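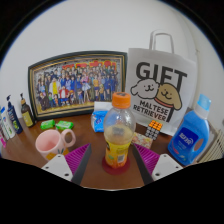

Kowalchuk to quit Waltstead council after 12 years

Huguette Kowalchuk won't be running again. She told her staff Monday night, then the rest of us the next morning.

"I'm tired, dear. Put that in."

The Waltstead mayor has held the chair since the Gauthier mill vote, which she won by 87 ballots after a recount. Her deputy, Brock Nguyen, takes over until the fall election. He was not told beforehand, she says.

"Brock found out with everyone else. He was a bit sore. He'll get over it."

We spoke in her office at town hall, between phone calls. Three of them from the province.

Asked what pushed her out, she went straight to the budget meeting in February. Six hours. The arena roof, again. "I drove home and sat in the driveway. I thought, I don't want to do this one more winter."

Not her health, she says. Not the fight over the Skinley Road land either, though she is still angry at how that was handled. The town sold 1433 square metres to a developer, Plestero, and the rezoning went through by one vote. Hers.

Would she vote the same way today?

Long pause. "Yes. But I'd of held the public meeting first."

Coun. Brittany Fraser, who voted against, called the mayor "stubborn and fair, mostly in that order." Kowalchuk laughed when I read it to her. "Brittany wants my job. She should say so."

Fraser would not comment on that. Nguyen did not return calls by deadline.

As for an endorsement, no. The mayor wont be giving one, to Fraser or anybody else. She has promised to finish the water plant file and then take her sister to Moncton for a month.

Nominations open after the long weekend. Her last meeting in the chair has not been set.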